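Student project report
Wustness garage booking and inspection sheet project
Siham Abou Zeid, final version, 21 February 2026

What we set out to do: look at how a small independent garage tells customers what is wrong with their car, and see if a plainer report would help people decide on repairs. Garage was Haruna, two ramps and a waiting room. Project name is Wustness, please don't ask, it was on the form before we had a topic.
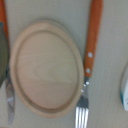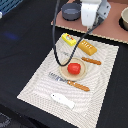
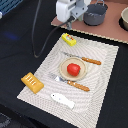

Kelechi Nwachukwu thought the first draft spent far too long on the booking side and not enough on what the customer reads after the inspection, and that the amber category needed its own section. So it has one now, section 4.

1. Background

Most people get a phone call. The car is on the ramp, somebody rings, says the front pads are low and a bush is split, do you want it done. You are at work, you can't see the car, you say yes or you say leave it. Either way you're guessing.

Bigger chains send a link with photos and a traffic light list. Haruna had a paper sheet, one side of A4, ticked in biro. It lives in the glovebox afterwards or on the floor of the footwell. Nothing wrong with the checks on it. The mechanics were thorough, we watched them. The problem was the writing. "N/S/F LWR ARM BUSH PERISHED ADV" means nothing to someone who has come in for a service and wants to be home by five.

2. Method

Read old sheets first. The garage let us go through 200 of them with names and registrations covered up. We noted every abbreviation, whether the customer agreed to the work, and whether there was any sign of a price being given next to the fault.

Then we wrote a new sheet, called Gakari in our notes, and tried it in July. Same checks in the same order, becuase the mechanics did not want to relearn the round. What changed:

Full words for everything. "Passenger side front" in place of N/S/F.
A line under each fault saying what happens if you leave it.
A price or a price range next to it, filled in before the customer is rung.
Tyre depths as a number and the legal limit printed beside the box.

We used Voranus for sending it out. It's a form tool the college already pays for, texts a link and logs when the link is opened. Not built for garages. It can't do a registration lookup and the photo upload shrinks everything to the point where a worn pad looks like a nice new one, so we dropped photos after the first week. More on that in 5.

3. What we found in the old sheets

Abbreviations everywhere and not consistent. "ADV" was advisory on most of them and "advised" on others, which are different things — one is a category, the other means they've spoken to the customer. Two mechanics used a circle to mean fine and the third used a circle to mean look at this. They had worked next to each other for years and were quite surprised.

Prices were mostly missing. When they were there it was on the back, in pencil, and often just a total. If somebody had only wanted the wipers done and not the brake fluid there was no way to tell what that came to.

Brake faults nearly always got done. Tyres too. Suspension and exhaust items got put off, then put off again. We found sheets with the same anti-roll bar link on at two services running.

4. The amber problem

Red is easy. Green is easy. Amber is where all the arguing happens.

On the old sheet amber covered anything from "pads will want doing at the next service" to "there is a slight mist of oil here and it might never get worse". Customers we spoke to treated it in one of two ways. Either amber meant the garage was trying it on, or amber meant the car was dangerous and they'd been driving the kids round in it. Neither is right.

We split it. Amber became "plan for this" and "keep an eye on it". Plan for this has to have a time or mileage written in by the mechanic. Keep an eye on it doesn't, and it doesn't get a price either. Mechanics grumbled at first about committing to a mileage, fair enough, nobody wants a customer coming back waving it. We added the words "depends on how and where you drive" and that settled it.

This was the change customers mentioned most without us asking. One woman said it was the first time she had left a garage knowing which thing to save up for first.

5. What went wrong

Photos. See above. You need decent light under the car and a phone that isn't covered in grease, and the mechanic has to stop, take gloves off, take it, put gloves on. On a busy morning this is not going to happen. If we did it again we would pick a few set shots (pads, tyres, any leak) and leave the rest.

Text links. Older customers didn't like tapping a link from a number they didn't know. Sensible of them. The reception desk started ringing first to say a message was on its way, which helped, but then you are making the phone call anyway.

Prices took longer than we allowed. Parts have to be looked up before anyone can fill in the box and the supplier's line was engaged alot of the time. Some sheets went out with the price blank and those customers rang up to ask, so that saved no time at all.

Also our own fault: no proper comparison group. We changed the wording, the colours and the way of sending it all in one go. So we can't say which bit made the difference. Should have done the wording first on paper.

6. Recommendations for Haruna

Keep the new wording whatever else happens. It prints fine on A4.
Keep the split amber.
Agree one set of marks between all mechanics and pin it up by the ramps.
Keep the text link as a choice and ask at booking which the customer wants.
Leave photos until there is a proper tablet with a rubber case.

7. Still to do

Blank sheet goes in appendix A, list of abbreviations in appendix B. Appendix C (customer comments) is being typed up, a few are hard to read. Booking diary part has been cut down to a page and moved to the back after Kelechi's comments.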